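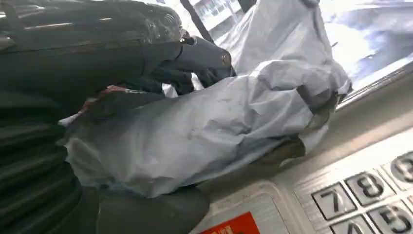 *A wrinkled plastic bag pinched between two gripper fingers, beside a steel number pad.*

Cledwyn Griffiths keeps his tally on a whiteboard, and when I visited in May it stood at 2132. Each one is an example of an arm picking something up, steered by a person, recorded from start to finish and stored for a learning system to copy.

Plastic bags have taken up most of the spring. A box has corners and stays the shape it was. A bag folds under the fingers, hides whatever is in it and lets the light through, so the wrist camera gets a different picture every time. Griffiths's team at Prolach has 399 bag examples so far and wants a good many more.

Nivaldo Furtado does most of the steering. He works in spells of 30 minutes, then hands over, as tired operators get into lazy habits and the system learns those too. "If I always go in from the left, it will always go in from the left," he said. He changes his approach on purpose and leaves the bags however they land.

Bright windows stay uncovered. An early batch was recorded with the blinds down, and the arm trained on it did badly by mid-morning.

Failed grips are kept as well, marked with a code. There are 14 codes. Furtado uses four of them regularly and had to look up the rest when I asked.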